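HIMELDALE POLICE AND CUSTODY LIAISON PANEL

Minutes of the meeting held on 5 September 2023 at 6.30 pm in the Jolgate Road offices

Present: Nermin Sarıgül (Chair), Malachy Noonan, Shu-fen Wu, Deepak Ahuja
In attendance: Inspector Muammer Kırmızıgül; the Clerk
Apologies: none received

1. Declarations of interest
Mr Ahuja declared an interest in item 5, as his employer has carried out work for Howlader Transport. He remained in the room for that item and did not vote.

2. Minutes of the previous meeting
The minutes were agreed as a correct record, subject to one correction. Under item 6, "night duty sergeant" should read "night custody officer". The Chair signed the amended copy.

3. Matters arising
The Clerk reported that the revised complaints leaflet had gone to the printers. Ms Wu asked whether the Turkish and Bengali versions would be ready at the same time. The Clerk undertook to find out and to write to members.

The faulty intercom at the Jolgate public counter had been repaired. Mr Noonan asked that the item be kept open until the next visit.

4. Custody visiting
Mr Noonan presented the report for the period from April. Visitors had made 13 visits to the Jolgate suite, all of them unannounced. On two occasions entry had been delayed by more than ten minutes, and the reasons had been entered in the log. Of the detainees on site, 35 had agreed to speak to visitors.

The matters most often raised were the temperature of the cells overnight, the wait to see a health professional and the lack of reading material in languages other than English. Inspector Kırmızıgül stated that the heating controls were shared with the floor above and that a separate control had been requested. He could not give a date for the work. 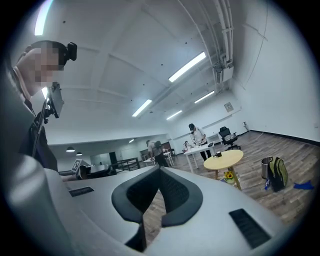 Ms Wu asked how long detainees were waiting for an interpreter. The Inspector replied that most requests were met by telephone within the hour, but that face-to-face attendance took longer at weekends. Members asked for the figures to be set out by language in the next report.

Resolved: that the report be received, and that the Chair write to the estates department about the heating.

5. Proposed closure of the Erum Street cells
The Inspector introduced the paper sent out with the agenda. The Erum Street building has nine cells, which are used only when Jolgate is full. Under the proposal they would close, and detainees would be taken to the neighbouring division when extra space was needed. Howlader Transport would provide the vehicles under its existing contract.

Mr Noonan was concerned about the length of the journey, in particular for young people and for those released late in the evening. He asked who would pay for travel home. The Inspector said that the present practice of issuing a travel warrant would continue, but accepted that there were no late buses from the neighbouring division.

Ms Wu noted that the paper gave the savings in full but said little about solicitors' attendance. The Chair agreed that local firms should be asked for their views before the panel gave an opinion.

Resolved: that the panel defer its response and ask for a further paper covering release arrangements, access to solicitors and the treatment of detainees under 18. Mr Ahuja did not vote.

6. Membership
The Clerk reported two vacancies. An advertisement would be placed in the library and on the council website.

7. Any other business
Mr Ahuja asked that papers be sent out a full week before each meeting. This was agreed.

8. Next meeting
The date would be confirmed by the Clerk once the further paper on Erum Street was available.

The meeting closed at 8.10 pm.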